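The fee model had 17 inputs, and Huia Dunstan was responsible for the one marked "other."

She worked in the budget office at Hendow College, second floor, in the room with the server closet. Each July the office rebuilt the model from the prior year's ledger, ran it, and sent the senate a proposed tuition figure. The model was written in a package called Voker, which the college had stopped paying for and continued to use.

"Other" held whatever did not fit elsewhere: locker deposits, parking fines, the fee for a replacement diploma. It had never moved the result by more than a dollar. This year it moved it by 300.

She checked the formula first. The formula was correct. She checked the source rows and found a charge called "continuance," applied to every enrolled student, with an approval code ending in 7. Codes ending in 7 belonged to the registrar. The registrar was Dudás, and Dudás had retired in March.

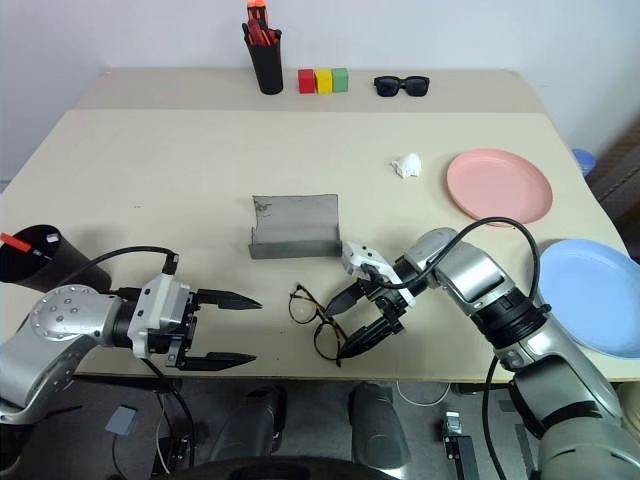 She called him at home.

"Continuance," he said. "Yes. It covers the cost of a student remaining a student."

"Tuition covers that."

"Tuition covers instruction. Read the Grirer agreement, section 16."

The Grirer agreement was the settlement that had ended the student strike, before her time. It ran to two binders. Section 16 stated that the college could not raise tuition without a vote of the student body. It did not mention any other charge. In the margin, in pencil, a person with small upright handwriting had put the word continuance and a question mark.

"Is this your pencil?" she asked.

"It was a question," Dudás said. "I left it as a question. Somebody entered it."

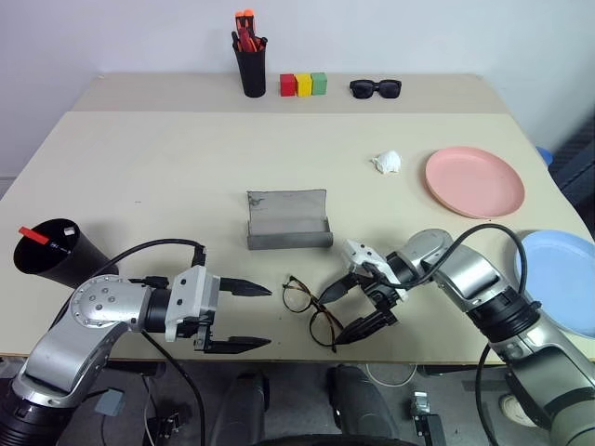

The entry log gave a time, 4:52 p.m., and a user name. The user name was hers.

She remembered the afternoon in part. A list had come down from upstairs with codes to be keyed before five, and she had keyed them – all of them, in order, without reading the second column.

Huia set the row to zero and ran the model. The result dropped by 300, and the deficit line below it turned red. She restored the row and the red went away. She did this twice more.

Then she exported both versions, named one "with" and the other "without," and opened a message to the student senate. The address field offered her the upstairs list by default. She deleted it one name at a time, which took a while – Voker had no way to clear a field – and typed the senate's address in by hand.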